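How to prepare photos for your website before you upload them

Large, badly named photos are the usual reason a small business website loads slowly. The steps on this page take a folder of pictures straight off a camera or phone and turn it into a set you can upload to any content system. We use the same routine at Kolto for every site we build, whether it is a five-page brochure site or a full online shop.

You will need the original files, an image editor that can crop and export, and a login for your site.
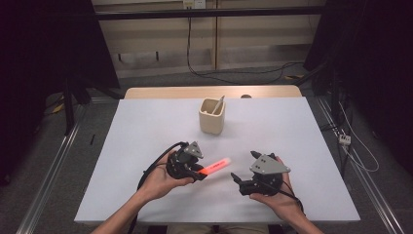
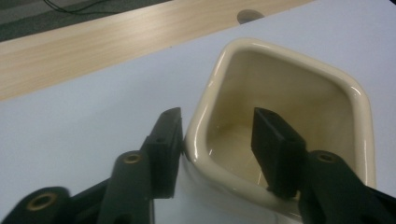
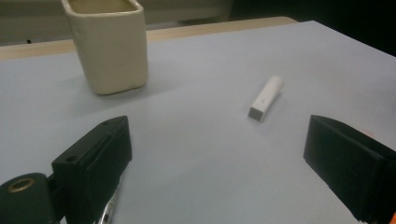
Step 1: Copy the originals

Make a folder called "originals" and put everything in it. Never edit the files in this folder. Make a second folder called "web" and work only on the copies you place there. If a crop goes wrong, or the site is redesigned in a few years, you will want the full-size file.

Step 2: Choose fewer pictures

Most product pages need between three and six photos. A home page often needs only one large picture and a few small ones. Go through the copies and delete near-duplicates. When we rebuilt the Skondar catalogue, the old media library held 1,551 files, and most of them were not used on any page.

Step 3: Crop to a fixed shape

Look at the template and find out which shapes it uses. Product grids are often square. Banners are wide and shallow, so keep the main subject near the middle, as phones will trim the sides. Crop all the pictures in one grid to the same shape, otherwise the text under them will not line up.

Step 4: Resize

Crop first, then resize. Your template's notes should list the widest size at which each picture is shown. Export at double that width for sharp screens and no larger. Do not enlarge a small picture to fill a banner – it will look soft on every screen.

Step 5: Export and check the weight

Save photos as WebP, or as JPEG if your system does not accept WebP. Keep PNG for logos and flat drawings. Start with quality at 80 and look at the result at full size. Aim for less than 200 KB for a normal page photo. Banners can go a little over.

Step 6: Rename the files

Use lower-case words with hyphens, and say what the picture is of. "oak-side-table-front.jpg" is useful to you and to search engines. "DSC_0048.jpg" is not. Leave out spaces, ampersands and accents, which some servers handle badly.

Step 7: Upload and add alt text

Write one short, plain sentence for each picture. Leave the alt text empty for purely decorative pictures such as background textures. Don't fill it with search terms.

Step 8: Set the width and height

Most content systems do this for you. If yours does not, enter both values by hand so that the page does not jump about while it loads. On the Ondach shop template the fields are under Media, then Display.

Step 9: Test on a phone

Turn off wi-fi, clear the browser cache and open the page on mobile data. Scroll to the bottom at normal speed. If a picture arrives late, go back to step 5 and export it again at a lower quality.

Related guides: Choosing a web host – Writing product descriptions – Moving the Wattanapong theme to a new domain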